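Session 8 - looking after the two-arm cell

Handout to go with the bench session. Bring this with you, there are no spares. Notes are mine and a bit rough, ask if something doesn't make sense.

Start of day

Cell off at the wall first. Then walk round it. Looking for: loose brackets on the black uprights, cable ties that have let go, anything left on the table from the last group. Push each bracket with a thumb. If it moves, nip it up with the hex key from the Cutik kit and write it in the book.

Power on, wait for both arms to report ready. Takes some 58 seconds, don't sit there pressing the button again. Home the left arm, then the right. Never both together, the cables on the left one need room to swing.

Fingers

Wipe with a dry cloth. No solvent on the plastic shells. Look along the notched inner edges for chips or stuck bits of card. Open and close fully, slow speed, and listen. A click at the end of travel usually means a finger screw backing out.

If you take a finger off, it goes back on the same side of the same gripper. Mark it with tape before you undo anything. Last year we had two swapped and spent a whole afternoon chasing an offset that wasnt there. 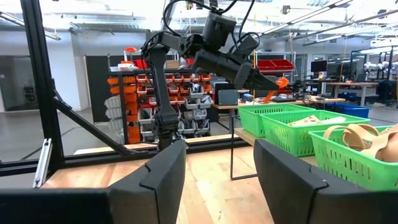
Droltbridge Automation Workshop / Robot Cell Maintenance / Tutor: Rhys Merrick

View from the right gripper, other arm holding the small orange gear-like part. Green mesh baskets on the right of the table, and these are what your check positions refer to. Far one empty, middle one with the flat card in, near one with the sandals. Set them out in a diagonal row before you run the check.

Cables

Look at the loops above the arm. They should hang free through the whole move - no rubbing on the rail, no tight bend at the wrist. Run the slow sweep program and watch the cables, not the gripper. Someone stays on the stop button for this. Shiny patch on the sleeve = rubbing, report it.

Grip check

Small part first, slow, then the card, then the sandals. Sandals are the awkward one, they bend. If the grip slips twice stop and re-zero, dont just turn the force up. Max setting for this cell is 200 on the Aditz panel.

Service points

Wrist joint inspection every 2000 cycles, counter is on the second page of the panel. Write the number down evn if it's not due. Joint covers stay on, anything behind them is for Abou Jaoude to sort, not us.

Before next time: fill in the log sheet, both sides, and read the section on homing errors.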